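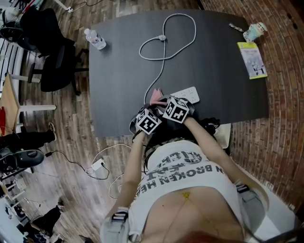
Topic: Clearing a work table that collects everything – where do you start?

14 replies · 600 views

tansy_and_twine
Posted January 3, 2018

Okay, new year, same table. It's the dark gray one and it has turned into the place where things go when I don't want to decide about them. Right now there's a white power strip on it, a light gray cable looped across the middle, a water bottle lying on its side, a yellow-bordered paperback, and that little light blue guy with the cartoon face. There's a small pink folded thing and a dark cloth too.

I have tried the "one basket" method twice. The basket just becomes a second table. I love this room, brick wall and all, but the curve means nothing square fits against it, so shelving is a pain. What do you all do first? Cables or small stuff?

3 likes · Share

Olberg_attic
Cables. Always cables. Once they're off, the rest takes five minutes. I use the cloth kind of wrap, a pack of 20 lasted me years, and I label each one with masking tape at the plug end. Label BEFORE you coil it or you'll be standing there with six identical chargers like I was in November.

5 likes · Share

mrs_pennywhistle
Disagree with Olberg, sorry! Cables are where I lose steam. I start crawling around looking for what goes to what and then it's dinner time. Start with soft things. Fold the pink one and the dark one, put them away in whatever drawer they live in, and you've got two things done before your coffee's cold.

Also stand that bottle up before you do anything else. I lost a library book to a tipped bottle (Noreen Fitzgerald at our branch was very nice about it and still charged me).

8 likes · Share

Olberg_attic
Two folded things don't make a dent though. You still have a table with a power strip in the middle of it.

1 like · Share

tansy_and_twine
Ha, the bottle has its cap on, but point taken. The paperback can go back on the shelf tonight. What about the power strip? I need it within reach, and I hate bending down to the floor every time I plug something in. I've already got a white adapter down there trailing its cable along and I don't want more of that.

0 likes · Share

dalybench
Mount it under the table edge. I did mine with two screws through the keyhole slots on the back, took 20 minutes and most of that was finding the right bit. If you don't want holes, the Wuvex clamp-on tray works okay. Mine's 40 inches long – too long really, but I got it on sale – and the strip and all the slack cable sit in it. Wipe the underside first if you go with anything sticky.

6 likes · Share

nusrat.z
I'd keep it on top, personally. I had one mounted underneath and I was on my knees with a flashlight every time a plug worked loose. Now it sits at the back corner with one adhesive clip holding the cord and I just live with seeing it.

And please leave the little blue face alone. Every table needs one silly thing on it!!
– Nusrat Zaidi

9 likes · Share

mrs_pennywhistle
Seconding the silly thing. Mine's a ceramic frog.

4 likes · Share

dalybench
Plugs only work loose if the cords are pulling on them. Leave a bit of slack and tie them to the tray. But sure, back corner is fine if you don't mind dusting it.

2 likes · Share

tansy_and_twine
The blue one stays, that was never in question. I think I'm going soft things, book, bottle, then cables, so Olberg can be mad at me. I'll try the strip in the corner for a week before I drill anything. Does anybody know if the Flililstead hardware place still sells those cloth wraps loose by the foot?

3 likes · Share

Olberg_attic
They do, next to the picture hooks. Not mad. Label them first though.

7 likes · Share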